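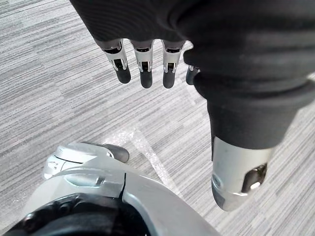
I am looking for advice about a practice greengrocer corner, mostly how to sort the artificial vegetables and how to keep them clean. We have a small community room in Tutelwood where adults who are new to English come to practise daily things, like asking for a price or saying that they want only half of something. The wooden display cart came from Emanis and cost us $990, so I want to treat it properly. The floor under everything is carpet, and I suspect that this is a part of my problem, because any vegetable that falls down comes back with fluff on it. It's worst on the ones that have a bumpy skin. On the smooth ones I can wipe it off with my sleeve.

My three difficulties are these.

First, sorting. I have put the cucumbers and the bitter melons in the same compartment, and the chili peppers together with the carrots. I did it by size, as everything long goes well beside everything long. But a learner asked me why the peppers are with the carrots, and I had no good reply. Should I sort by colour, by family, or how a real shop does it? At our real greengrocer on Escobar Street the chillies are beside the garlic and ginger, but we don't have garlic and ginger.

Second, cleaning. The carrots have feathery green tops and dust sits deep in them. I tried a damp cloth and it caught on the leaves and pulled. I don't want to make them bald. The napa cabbages are also difficult at the ruffled part.

Third, the cucumbers. When I make a nice pile, the first person who takes one from the bottom makes the rest slide. I would like a pile that survives at least one conversation.

I have also a question about labels. I printed some 40 small cards with names, and then I discovered that people here don't agree about the names. One person said "green onions", another said "spring onions", and a third person said "shallots" and was quite sure. Which one should be on the card?

**Added in the evening:** thank you for reading so far. The cabbages are in the left compartment with the green onions lying behind them, then you have the cucumbers with the bitter melons, and after them the peppers with the carrots. I have not put the cards on yet. There's a narrow black rail on the front top edge and I was hoping to clip the cards to it, but please tell me if this is a bad idea.

Posted by **lemon_myrtle_lane** 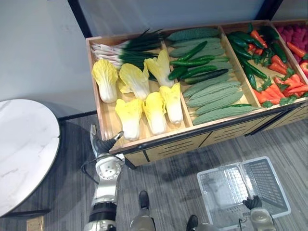
## pantryshelf_kaz

Good cart. I fitted out a pretend shop in a kindergarten and then a second one in a day centre, so I will answer in your order, more or less.

**Sorting.** I'd copy your real shop as near as you can, because the people will go from your room to that shop and should find things where they expect them. Cucumbers next to bitter melons doesn't bother me at all, they are related and plenty of greengrocers put them close. I would only stop them from mixing. At the moment four of your melons lie in a neat line near the front and it looks lovely, so keep that, and give the cucumbers the back half. A strip of thin timber across the compartment is enough, no screws, just cut it so it sits tight.

Peppers and carrots I would separate. You have green and orange tangled up with the carrot tops, and the peppers are the ones which lose, they are dark green and disappear into the leaves. If you have no spare compartment, lay all the carrots with the tops to the back and the peppers in a shallow basket at the front.

The green onions behind the cabbages are a bit hidden for anyone short, or anyone sitting in a chair. Swap them. Onions to the front, cabbages behind, as the cabbages are bulky enough to be noticed from the door.

**Cleaning.** Don't use a cloth on the feathery tops. Use a soft dry paintbrush, the wide sort, and brush from the stalk to the tip only. I do ours over a tray so that the dust doesn't go straight back to the carpet. For the bitter melons, a soft toothbrush, barely damp, then leave them on a towel until the next morning. Before you make anything damp, try it on one piece, on the underside. Some artificial vegetables are foam with a painted skin and the paint can lift. I learned this with an eggplant.

The whole cart should take 20 minutes if you do it every fortnight. If you leave it a whole term it's an afternoon.

**Cucumbers.** Put a piece of non-slip drawer liner under them. I use the Bremico one, but any brand with a bit of grip would do. Cut it smaller than the compartment so it doesn't show. And make the pile only two high. A high pile is for the photograph in the brochure.

**Carpet.** Put a flat mat in front of the cart, something you can take outside and shake. It won't stop the falling, but the fluff will be less.

## old_tram_depot

I disagree a little about the sorting. If the room is for learning English then a bit of disorder is useful. "Are these the carrots or the peppers?" "Could you pass me the green ones, behind the carrots?" If everything is perfectly sorted they only have to point. My mother learned English in such a class and she said that pointing was all she did for the first year.

About names: in Sydney my neighbours say shallots for the long green ones, and my cousins in Melbourne say spring onions. Put both on the card.

The slots in the front panel, by the way, gather dust too. Crevice tool on the vacuum.

## pantryshelf_kaz

Fair point on the disorder. Maybe start tidy for beginners and let the others mess it up during the session. It will be messed up anyway.

## quandong_and_quince

I can help only with the cards, I make signs for a market. We had to reprint 3,000 price tickets one year over the wrong name for a squash, so I have strong feelings.

1. Ask in your nearest shop and use the word they use as the big word on the card. Put the other names below it in smaller letters. For yours, one name big and two small is fine. People like to find their own word there, even when it's small.
2. Do the same for the cabbage. "Napa cabbage" is correct, but in many Australian shops it is "wombok", and also "Chinese cabbage". Your learners may know it perfectly well and simply not recognise the English name.
3. Bitter melon is also "bitter gourd" on some tickets.
4. Chilli has two Ls in our shops. If your cards say "chili", I would reprint just that one.
5. Clipping to the rail: measure the thickness before you buy clips. A clip that is too wide will turn, and the card hangs crooked. If you can't find clips that fit, fold the card like a tent and stand it in the compartment, towards the back.
6. Matte card, please. With glossy laminate and ceiling lights, someone in front of the cart sees only the shine.

I would also leave a few cards without any price, so the learners have a reason to ask how much it is.

## lemon_myrtle_lane

Thank you to all of you. I bought the liner this morning and cut a piece for the cucumbers. Two high is less impressive than I wanted, but I accept it. I will move the onions forward as well.

For the peppers and carrots I will try the basket first. For the names I went to the shop on Escobar Street and asked. The man at the counter said "spring onions" and the woman beside him said "shallots", so I will write both in the same size.

One small question remains. Can the brush for the carrot tops be the same brush that I use for the cabbages, or is something softer better for the ruffled leaves?

## pantryshelf_kaz

Same brush is fine. Wash it in between and let it dry standing up.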